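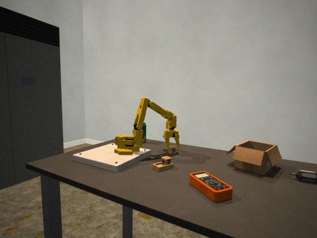
The bench as modelled for the Trernora bid: arm, number 7 cubes, tray and the rest.

Well, the equipment money has come through! I've had the spreadsheet open since about eight this morning and my tea has gone cold twice, so forgive me if this item rambles a bit.

The pot for the Prenness workshop this year is 3,717 pounds. It sounds like a lot until you start ringing round for robot arms. Negi quoted us for a small arm with a two-fingered gripper, and that alone takes up almost 70 per cent of it. Lanside came in a shade lower but wanted extra for the base plate and for delivery, so by the time I'd added everything up there was hardly a biscuit between them. I'm leaning towards Negi (their quote runs until the end of November, and they answer the phone).

We've been planning the whole layout in simulation first, which has saved me from at least one daft purchase. I had my heart set on a bigger table. Then we put the arm on its plate with the cubes, the little tray, the multimeter and an open cardboard box all out at once, and there was still room to work. So the bigger table is off the list and I've moved that money to spare gripper fingers, which I'm told we will get through at a frightening rate.

The first job is a simple one: pick up a cube and put it in the tray. Cubes and trays cost next to nothing, and I'd sooner get that going nicely before we spend anything on cameras. Those can wait for next year's round.

Still to price up: a proper emergency stop, some sort of guard for the front of the table, and two training places. If you have a decent guard sitting in a store cupboard, please shout before I buy one!

I also need to know who wants bench time in the first month, as it affects whether we pay for the longer support cover. Put your name on the sheet by the kettle, or drop me a line. The order goes in as soon as the guard is sorted.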